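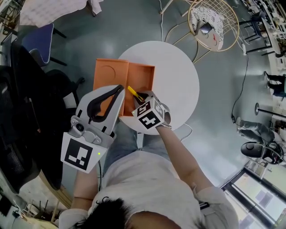 May, glaze notes, 9:40 a.m.

Opened the McKinnon kiln. The controller logged a peak of 2,023 F. Witness cones: 02 on the bottom shelf bent to where it should be, 02 on the top shelf flat on its face. So the top is still running hotter than the bottom, same as last month, and moving the half shelf didn't fix it. Bisque for this batch was 1,723 F, slow, no hold.

Load was 20 test tiles, all Flomitz white body, stamped on the back with oxide numbers. Ten on top, ten on the bottom, same glazes in the same order on each shelf. One tile (no. 7, bottom) stuck to the shelf. I had dipped it too deep and not wiped the foot. Ground it off with the stone. The shelf needs a new coat of wash there.

What I was after: the satin white that Lorne has been using on the soup bowls has been crazing a day or two out of the kiln. He swears it didn't do this in winter. Two things have changed since then - we went to the new sack of Flomitz, and we ran out of the old frit and switched to Ciltix. I wanted to see which one it is before anybody throws out a bucket.

Results

Tiles 1 and 2, old recipe with the last of the old frit: fine lines on both shelves when rubbed with ink. I didn't expect that. If the frit were the whole problem these should be clean.

Tiles 3 and 4, Ciltix straight swap: crazed, wider mesh. Surface a bit shinier than I want. Pinholes on the thick overlap.

Tiles 5 and 6, Ciltix plus extra silica: clean on the bottom, two or three long lines on the top. Surface still satin. Best of the lot so far.

Tile 7, more silica again: clean but dry. Feels like chalk. Fork marks black and wouldn't scrub off with baking soda.

Tile 8, some of the feldspar traded for talc: clean, but it has gone cream. Brittany likes it. It isn't the white on the order sheet.

Tiles 9 and 10, Starwood ash at two strengths, nothing to do with the crazing. I had room. The weak one is dull green where thick and nothing where thin. The strong one ran to the edge of the tile and stopped. Worth putting on something vertical with a catch tray under it.

The silica has to go in before sieving. I tried stirring a dose into an already mixed jar for tile 6 and it settled in a hard layer within the hour. Tile 5 was mixed dry first and stayed up much better, even though on paper they are the same glaze.

11:15 a.m.

Chiến pointed out that I have no control on the clay. He's right, every tile is from the new sack. He thinks there is half a bag of the old body under the wedging bench, rock hard. Slaked it down in a bucket of water. It'll be a few days before it can be rolled out.

Weighed the satin white bucket, contents only: 1,723 g. Funny to have the same number twice on one page, but I checked it again and that is what it says. The water content is unknown, so before adding silica to it I need to dry out a measured cup and work back from that. Cup is on the kiln lid, marked with blue tape. Please don't rinse it.

2:30 p.m.

Put tiles 3, 5 and 8 in the freezer, then into boiling water. Repeated four times, inked after each.

3 was already bad, got worse on the first round and then stayed the same.
5 (bottom shelf) clean through all four.
8 clean through three. On the fourth one short line near the corner, could be a scratch from the tongs. Can't tell under the loupe.

Renji asked why not fire hotter and be done with it. The body would take it, the reds on the mug order wouldn't, and they share the kiln. Leaving the schedule alone for now.

Kiln, separate from the glaze: Keegan measured the elements. The top set are the newer ones and the bottom set read high, so that's most of the shelf difference right there. He wants to replace the bottom set and not touch the top. I'd do both and keep the good ones as spares, but he is the one who has to lean in there and pin them. Order goes in either way.

To do

- Roll and stamp old-body tiles when the slaked clay is ready, same numbers with an A after
- Remix tile 5 recipe, 1 kg dry, sieve twice, write the date on the lid
- Dry cup from satin white bucket, weigh, work out the silica
- Shelf wash, bottom left shelf
- Ask Lorne which soup bowls came out of which firing. He has a list on the back of the damp room door but I can't read half of it
- Hold off glazing the rest of the bowls until the A tiles are out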